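Do You Need a Stirring Hotplate at Home?

12/5/23

Every hobby has its stage where people start buying lab equipment. Coffee people did it, sourdough people did it, and now the soap and ink crowd I hang around with has decided you can't make a decent batch of anything without a magnetic stirrer. I held out until February. Then Facundo Quiroga sold me his old one for 40 dollars and I lost the right to be smug.

I make iron gall ink, mostly for myself and a few friends who still write letters. For years I did it in a jar with a glass rod. The recipe I follow came from a bookbinder in Borstead and it says to stir "until you are tired of it," an instruction I always liked. It doesn't call for a steady 219 rpm. Someone on the Endia forum swears by that exact number, and I have asked him twice where he got it. No answer so far.

So does the stirrer make better ink? I made 4 batches to find out, two by hand and two on the plate, same oak galls, same gum arabic. I wrote with all of them on the cheap Alarcón pads and put the sheets in a drawer for a month. I can't tell them apart. My sister says she can, but she also got it wrong when I shuffled the pages.

What the machine does do is free up my hands, and I'll admit that's worth something when the gum won't dissolve. I can filter one batch while another goes around. The heating side I am less sold on. Ink wants gentle warmth, if any, and a pan of hot water has always managed that for me. The people who tell you to buy the heated kind seem to own the heated kind already.
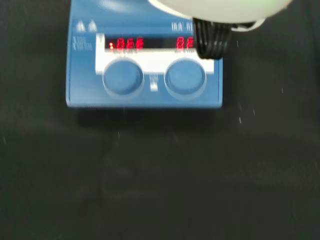 My other complaint is the two knobs. They're both round and the same blue, side by side, and if you're holding a beaker and looking at the beaker, it's easy to reach for the wrong one. I've put a dab of nail polish on the heat knob of mine and that mostly cures it. The red readouts are good, though -- big enough to read across the kitchen without my glasses.

Facundo has since moved on to a Bokovach overhead mixer and wants me to come and see it. I've told him I'll come for lunch. If you already own a jar and a glass rod, make your next batch with those, and spend the money on better galls.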